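3.2 Steaming and serving

The buns of the Mạch recipe were steamed for 16 minutes in an electric steamer with one perforated tray. The batch was repeated 25 times, always with the same flour. The lid was laid flat on the table during the handling, so that the drops did not fall on the dough.

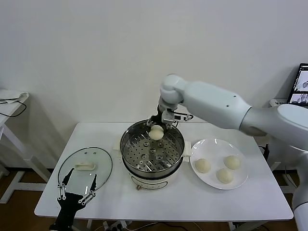
Vol. 2, p. 1,752

Figure 2. Steamed buns, the steamer basket and the serving plate. The glass lid is at the left.

As Figure 2 shows, the bottom of the basket has many small round holes and a few raised rings. We suppose that these rings help the steam to pass under the bun, but we did not measure this. In the batches made in May the skin of the buns was more sticky, and we discuss this difference in Section 4.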